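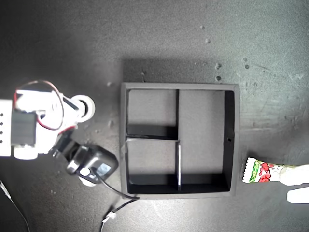 Black divided tray on the gray top.

13 March 2019

Germination test on the stored seed closed out this morning. Last reading taken before breakfast, towels discarded, results copied from the damp sheet into the book while the pencil was still legible.

Lots tested: Troltel (onion), Vaker (lettuce), Aitken (parsnip), and the unlabeled pepper that I have been calling the kitchen lot. All four went into the pantry in sealed jars and sat there for 119 days. I did not open them in that period except once in December, when the desiccant in the onion jar had gone from blue to pink and had to be swapped. The replacement held its color until the jars came out.

Method was the same as last year so the figures can be compared. Paper towel, wrung until it no longer drips when held by one corner. Seeds laid in rows with a finger's width between them, towel rolled, roll stood upright in a zip bag with the top left open a little. Bags on top of the refrigerator, toward the back. The thermometer there reads steady through the night and climbs slightly in the afternoon when the compressor is working harder. The parsnip was kept on the floor by the back door, where it is cooler.

A seed was scored as germinated when the root was longer than the seed itself. I have used looser rules in the past and regretted it. A split coat with a white point showing looks like success on paper and often stops there.

Lettuce came first and came evenly. Nearly the whole towel was up before anything else had moved. It goes on the list for direct sowing with no allowance for age. Onion was slower and less even, with a late group that I would have missed had I closed the test at the usual point. Usable, sown thick. Pepper surprised me. The jar has no date on it and I had expected to throw it out, but well over half the row rooted, and the roots were straight and clean at the tip. I will start a tray of it and see what kind of pepper it is.

Parsnip is finished. Seed of that age generally is. A few coats swelled, 2 roots appeared, and one of those browned off before the second leaf reading. The jar held 300 seeds by the packet and I have used very few of them, so that is a poor return on the purchase. From now on, parsnip gets bought new each season and whatever remains goes in the compost.

Moisture is the part I still cannot measure properly. The snap test works for beans and squash, where a dry seed breaks and a damp one bends, but it tells me nothing about lettuce. Weighing would do it if the scale were better. The kitchen scale

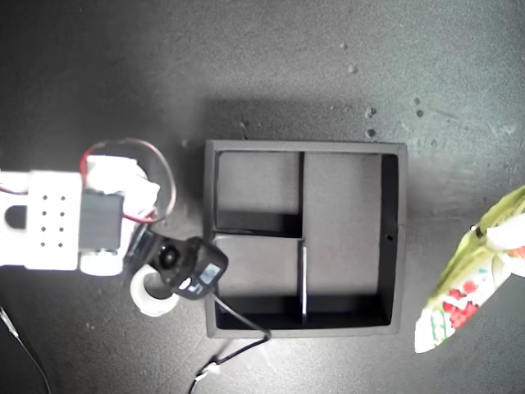
drifts by more than the quantity I want to read, and it drifts differently depending on how long it has been switched on. Tried it again today with the pepper jar. Three readings, three results, same jar. A balance with a finer division is on the list, below the hose fitting and above the new sieve.

For now, the workaround is the Birel card, a paper humidity strip with a row of dots, kept inside the lid where I can read it through the glass. It is coarse but it repeats. All jars read in the lowest band when they came out of the pantry. The parsnip jar read the same as the others, so I put the failure down to age and leave storage out of it.

Labels need attention. Felt pen on masking tape has faded on every jar that faces the window, and on the Vaker jar the year can no longer be read at all. Pencil on card, placed inside the jar, has not faded on any of them. Rewrote the lot this afternoon and added the harvest year, the test result and the month the desiccant was changed. Variety name goes on the top line in capitals.
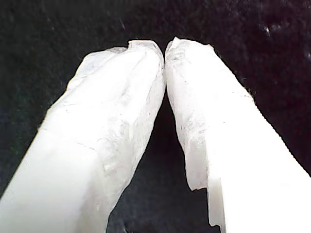
Wrapped tips, nearly touching.

Desiccant went into the oven on a low setting after lunch, spread in a single layer on the old baking sheet. It took longer to turn blue than the packet states. The beads at the rim were ready well before those in the middle, so next time I will stir halfway. Left to cool in a lidded jar, then divided among the seed jars. The kitchen smelled faintly of hot metal for the rest of the day.

Soil outside is still too cold at finger depth for anything but the broad beans, and the lower bed is holding water along the path edge. Did not walk on it.

To do: sow onion in flats, cover, north windowsill until up. Pepper on the warm shelf. Order parsnip. Second lettuce sowing to follow when the first shows a true leaf. Check the seal on the onion jar, which closes but does not feel as tight as the others, and replace the ring if there is one left in the drawer.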